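Vorkilex
Tactical role-playing game

Vorkilex is a turn-based tactical role-playing game developed by the studio Rotgate. The player commands a small squad of pilots who defend the mining colony of Jasura. It is the first game of the studio, and it was sold at first only as a download.

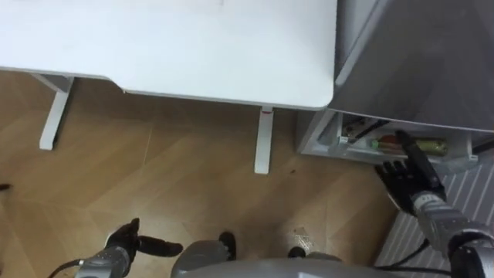 Annamalai
Contributing editor, strategy games section

Gameplay

Each mission takes place on a grid map with different heights. Units have 13 action points per turn, which they can spend on moving, attacking or repairing. Points that are not used go to the next turn, but only up to the half. When a unit loses all its armor, the pilot leaves it and must reach the edge of the map on foot - if he is caught, he is out of the story for the next two missions.

Between the missions the player visits the hangar, where parts can be bought or exchanged. The starting budget is 1000 credits, and a simple rifle costs 200. Parts taken from enemies are free, but they break more often.

Story

The colony of Jasura has stopped paying its debts, and the company that owns the mine sends a fleet to close it. The squad can stay loyal to the colony or accept a contract from the company in chapter 2. The two routes share most of the maps, but the enemies and the ending are different.

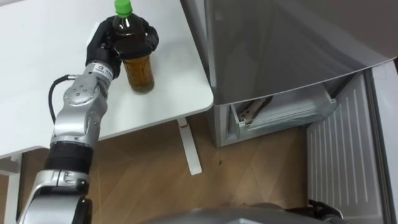
Reception

Reviewers liked the rule of saved action points and the music. The slow menus in the hangar were criticized, and a later update made them faster. The company route was considered shorter and less finished than the other one.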